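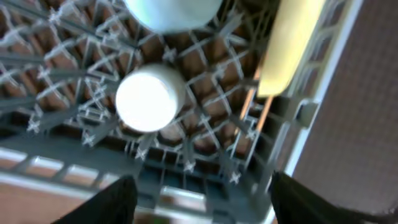

My sister's reply to last month's post was that sourdough is all very well but when was I going to write about tea, given that I drink so much of it and have talked of nothing else since the spring. Fair point! So this one is all tea, and it's a long one, and I've got a pot on the go while I type.

I grew up on strong brown tea with milk, and I still love it. What changed was a little packet from Gikcombe, the shop by the bus station that used to sell lampshades. They had a shelf of loose leaf at the back, and I picked up a green one called Aoki purely for the label. Then I went home, poured boiling water on it, left it for 7 minutes like I would with my usual, and it tasted like a hedge. I very nearly gave up there and then.

The second go was a different drink altogether. Water well off the boil (I let the kettle sit with the lid up while I feed the cat), one minute in the pot, and out came something sweet and grassy with a bit of a broth taste at the end. I stood in the kitchen and drank the whole pot, then topped up the same leaves and drank that too. The second steep is better than the first, if you ask me – softer, and you can leave it a bit longer.

Since then I've been keeping a notebook. It's got splashes all over it and the early pages are mostly the word "nice", but I'm getting better. I'm weighing the leaf now too, which I swore I'd never do.

The one I'm most excited about at the moment is a black tea called Zanance. It smells of raisins when it's dry and a bit like malt loaf once it's brewed. No milk, and I say that as someone who puts milk in everything. My 60 gram bag went in a fortnight, so I've now bought the big one, 670 grams, and it lives in the old biscuit tin because nothing else was large enough. The biscuits are in a bread bag. We'll manage.

Pots! I've got two. The big one is for visitors and for Sunday-ish mornings when I've nothing on, and the little one is a Betard with a strainer built into the spout, which clogs with anything finely cut but is lovely for big curly leaves. If you're buying your first pot I'd go small. You end up making it fresh more often, and the last cup isn't stewed.

Things I still haven't sorted out: whether our tap water is too hard (there's a film on top of the black teas by the time I'm halfway down), whether oolong is worth the money, and how to drink any of this after four in the afternoon and still sleep. I tried roasted barley in the evenings and it's really good, toasty and a bit like the edge of a crumpet.

Next up is cold brew. There's a jug in the fridge as of this morning, a spoonful of the green in plain cold water, and I'm leaving it until bedtime. If you've done it before, tell me how long you give yours and whether you bother straining it.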